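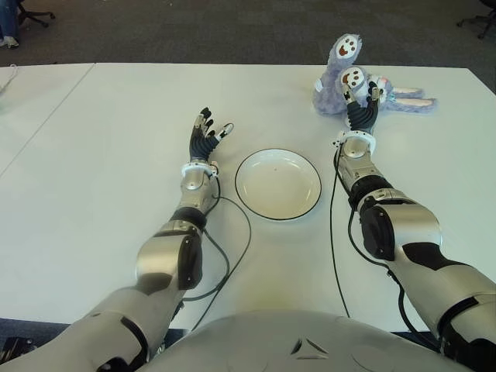
공용 테이블 및 식기 정리 기준 개정 안내 (회신 포함)

2021년 7월 9일 금요일
작성: 생활지원실 비품관리 담당

수신: 전체 메일링 리스트 구독자
제목: Re: 라운지 흰색 테이블 위 물품 처리 문의

생활지원실입니다. 라운지 테이블 위에 놓이는 접시와 봉제 인형류의 처리 기준에 관하여 리스트로 접수된 문의에 아래와 같이 회신드립니다. 동일한 취지의 문의가 다른 층에서도 이어지고 있어 개별 회신 대신 전체 공지로 갈음합니다.

접수된 문의 원문은 다음과 같습니다.

> 안녕하십니까. 723호 이용자입니다.
> 4월에 배포된 정리 기준에는 "식기는 주방으로, 개인 물품은 보관함으로"라고만 되어 있습니다. 그런데 라운지에는 검은 테두리가 있는 흰 접시처럼 음식을 담지 않은 채 테이블에 올라와 있는 식기도 있고, 연보라색 봉제 인형처럼 개인 물품인지 공용 물품인지 알기 어려운 것도 있습니다.
> 첫째, 빈 접시도 사용한 식기로 보고 세척대로 보내야 하는지요.
> 둘째, 인형을 접시 위나 식기 옆에 두어도 되는지요. 간식 모임 때 장식 삼아 그렇게 두는 분들이 계십니다.
> 셋째, 테이블을 비우는 시점이 모임 종료 직후인지, 당일 마감 때인지도 알려 주시기 바랍니다.

1. 빈 접시의 처리

음식물이 담겨 있지 않더라도 테이블에 나와 있는 접시는 모두 사용한 식기로 간주합니다. 선반으로 바로 되돌리지 마시고 세척대 왼쪽 바구니에 넣어 주십시오. 흰 접시는 작은 점 하나도 눈에 띄므로, 세척 후에도 가운데에 점이나 얼룩이 남아 있으면 다시 한 번 닦아 주시기 바랍니다. 닦아도 지워지지 않는 것은 별도로 모아 생활지원실에 전달하시면 됩니다. 검은 테두리 접시는 현재 40장을 공용으로 운용하고 있으며, 테두리가 벗겨지거나 이가 빠진 접시는 수량과 관계없이 교체합니다.

2. 봉제 인형류의 처리

인형은 식기에 올려 두지 않는 것을 원칙으로 합니다. 장식 목적이라 하더라도 접시와 같은 테이블에 둘 때에는 접시에 닿지 않도록 간격을 두어 주십시오. 모임이 끝나면 인형을 먼저 치우고 그다음에 식기를 옮깁니다. 젖은 손으로 인형을 만지는 일을 줄이기 위한 순서입니다.

소유자가 확인되지 않는 인형은 라운지 입구의 Brisard 보관함 4번 칸에 넣어 주십시오. 보관 기간은 5일이며, 기간이 지난 물품은 세탁 후 공용 놀이 물품으로 전환합니다. 이름표가 달린 인형은 전환 대상에서 제외하고 해당 호실로 연락드립니다.

3. 테이블을 비우는 시점

모임 종료 직후를 기준으로 합니다. 당일 마감 때까지 두어도 된다고 이해하신 분들이 계셨으나, 4월 기준의 해당 문구는 의자 정돈에만 적용되는 것이었습니다. 표현이 분명하지 않았던 점에 대하여 양해를 구하며, 개정본에서는 두 항목을 분리하여 기재하였습니다.

4. 흰색 상판의 관리

상판은 마른 천으로 먼저 닦고, 자국이 남는 경우에 한하여 비치된 Telum 세정제를 천에 묻혀 사용하십시오. 세정제를 상판에 직접 분사하는 것은 삼가 주십시오. 연마 수세미는 사용하실 수 없습니다. 사용한 천은 식기용 행주와 섞이지 않도록 회색 통에 넣어 주시기 바랍니다.

5. 적용 범위

본 기준은 본관 라운지와 Altach실에 적용합니다. Rungrueang실은 식사 공간으로 지정되어 있어 인형류의 반입 자체가 제한되며, 기존의 별도 기준을 그대로 따릅니다.

개정본은 각 층 게시판에 부착하였습니다. 이전 인쇄본을 가지고 계신 분은 폐기하여 주시고, 추가 문의는 본 메일에 회신하시거나 생활지원실 창구로 제출하여 주십시오. 리스트 전체에 회신하실 때에는 앞선 인용문을 필요한 부분만 남기고 정리해 주시기 바랍니다.

생활지원실 드림

최종 수정: 게시 당일

최근 게시물
- Altach실 의자 배치 변경 안내
- 공용 행주 색상 구분표
- 세척대 사용 시간 조정
- 보관함 미수령 물품 목록
- Re: Rungrueang실 예약 절차 문의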